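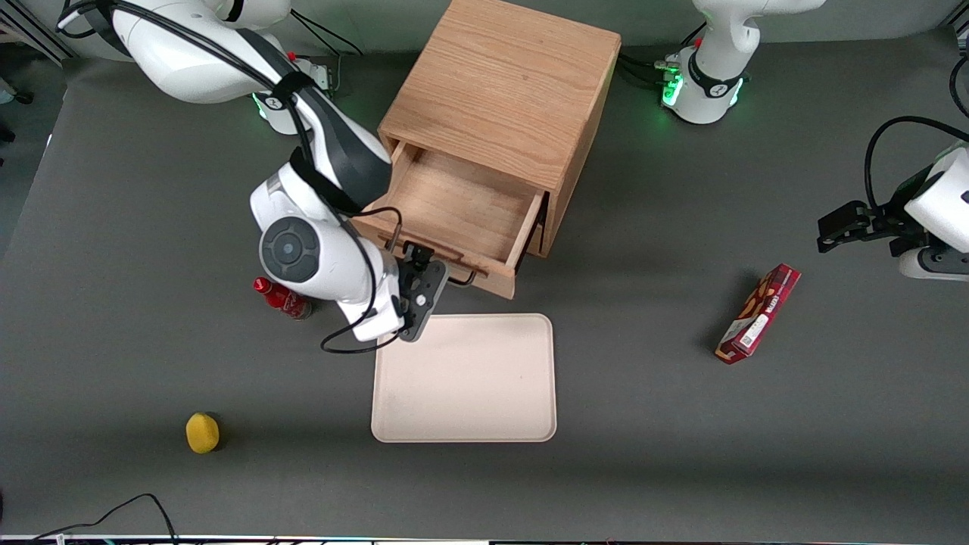
Budget notes for a second bench cell

24 Sep 2021

The first draft of the equipment plan had one line in it: two arms. Everything else was supposed to come out of the general supplies account. I have since rewritten it, and the current sheet runs to 18 lines.

Arms and grippers

The arms are still the largest item and the easiest to price. Zirari and Alhassan both quoted a pair with bases, controllers and stop buttons. Alhassan was cheaper until I added the mounting plates, which they list separately. Ask for a quote with everything needed to bolt the arm down and power it up, then compare.

Parallel two-finger grippers are enough for our work list, which is drawer handles, flat boxes, bottles and sponges. I priced a three-finger hand from Cikotine and dropped it. Fingertips go in as consumables, four spare pairs to start.

Cables get their own line now. An arm that bends at the wrist all day needs slack in the right places and straps to hold the rest. The first time I did this budget I put down nothing for straps, sleeves or clips, and the total for those came to $464 by June.

Cameras

One fixed camera per cell and one at each wrist. The wrist view is the one I would not cut. With a slim carton like the Walkers shortbread box flat on the table, it shows both fingertips and the gap between them, and you can judge the approach angle before closing. Budget for mounts and for longer data cables than the ones in the package. 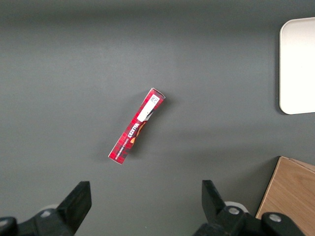
Table and props

A matte dark gray top, from Ullholm, with a 60 day lead time. Order it first. I ordered it last in the previous round and the arms sat in their crates.

Props are cheap but still need a line. Cartons get crushed and trays get scuffed, so I buy duplicates on day one – the same product in a new package can have a different label.

Still open

Ezequiel Cárdenas wants a service contract on both arms. I would put the same money toward one spare gripper and a spare controller. The quote from Zirari covers parts but not shipping, and I have asked them for a revised figure.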